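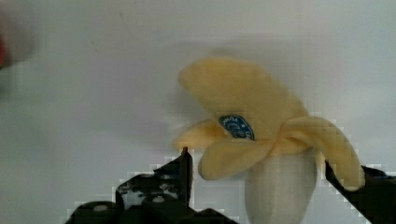 Niamh Daly: My gate closes in the middle of every long note. The last chord of the set is supposed to ring out while we all stand there looking serious, and what comes out is a sort of cough. Is the pedal broken or am I?

Neither, in all likelihood. The threshold is too high and the release is too short, as they are on most Illeck gates that come back to us under warranty. Work through section 3 in order before you box yours up.

3. CONNECTING AND SETTING THE ILLECK NOISE GATE

3.1 What you need

The Illeck pedal and its own power supply
Four instrument cables that you trust (two if your amp has no effects loop)
Your guitar, in the tuning you play in
Your amp, at the volume you play at, so warn the household

Caution: Use only the supply that came in the box. The Illeck will light up on several others, and lighting up is all it will do properly.

3.2 Connecting to an amp with an effects loop

1. Turn the amp's master volume all the way down. Put a tube amp on standby.
2. Run a cable from the guitar to the jack marked GUITAR IN.
3. Run a cable from the jack marked TO AMP to the front input of the amp. Any distortion pedals go between these two.
4. Run a cable from the amp's SEND to LOOP IN on the pedal.
5. Run a cable from LOOP OUT on the pedal to the amp's RETURN.
6. Plug in the power supply and press the footswitch once. The light turns green.
7. Take the amp off standby and bring the master up slowly.

Note: If you hear nothing, swap the cables at SEND and RETURN. Everybody gets these the wrong way round at least once, including the person writing this manual, in front of people.

Note: Delay and reverb go after LOOP OUT, between the gate and RETURN. Put them before the gate and it will trim your cavernous doom reverb down to the size of a coat closet.

3.3 Connecting to an amp without a loop

Set the rear switch to SIMPLE. Put the gate after your distortion pedals and before the amp, using GUITAR IN and LOOP OUT. The other jacks do nothing in this mode, however much you encourage them. 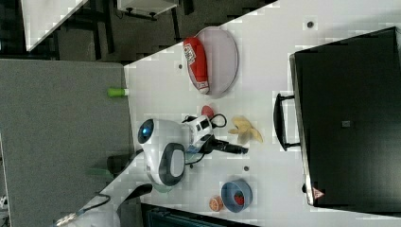 Words: Stekov Manuals Desk
Last revised 30 June 2026

3.4 Setting the threshold

The threshold decides how loud a signal has to be before the gate opens. Owners tend to set it by the look of the knob. Please use your ears.

1. Turn THRESHOLD fully left and RELEASE to noon.
2. Select your highest-gain sound. If you have three high-gain sounds, choose the one the sound engineer complains about.
3. Stand where you stand on stage, facing the way you face, with the guitar volume up and your hand off the strings. You should hear hiss, hum and possibly a squeal.
4. Turn THRESHOLD right until the noise stops. Stop when it stops.
5. Play one quiet note on the highest string. If the gate doesn't open, back off a little and try again.

Caution: Do not turn THRESHOLD past the point in step 4 "for safety." The gate can't tell your delicate clean intro from a refrigerator, and past a certain setting it will silence both.

3.5 Setting the release

Release is how long the gate takes to close once you drop below the threshold.

For fast palm-muted riffs with hard stops, start at 9 o'clock. If the front of each chug sounds clipped, check the threshold first; release has no say in how notes begin.

For long chords and solos, start at 3 o'clock. Hit the last chord of your longest song and let it go. It should fade at its own pace, with the gate shutting quietly behind it. A flutter on the way out means the note is wandering back and forth across the threshold. Lengthen the release until the flutter goes – and if you run out of knob, lower the threshold slightly and live with a trace of hiss.

If one set contains both kinds of song, use the MODE footswitch to store two release settings. Hold it for two seconds to save. The light blinks red, then you have your hands full again and can forget which one is which. Tape helps.

3.6 Things the gate will not fix

Hum that continues while you are playing. The gate is open then. Look at your cables, your pickups and the dimmer switch on the wall.

A buzz that vanishes when you touch the strings. This is a shielding or grounding fault in the guitar. Owners of the Tutari baritone should see the wiring sheet in its case, under the strap they never use.

Microphonic pickups. If shouting at the guitar makes the amp shout back, have the pickups looked at.

The bass player's amp.

3.7 Using the gate with the Quinlan switcher

Place GUITAR IN ahead of the switcher and put the Quinlan's loops between TO AMP and the amp input. Set the threshold again afterward on your noisiest preset. Presets saved before you added the gate will still work, though they may sound suspiciously quiet between riffs. You will get used to it by October.

Section 4 covers battery replacement. The Illeck doesn't take a battery, so section 4 is short.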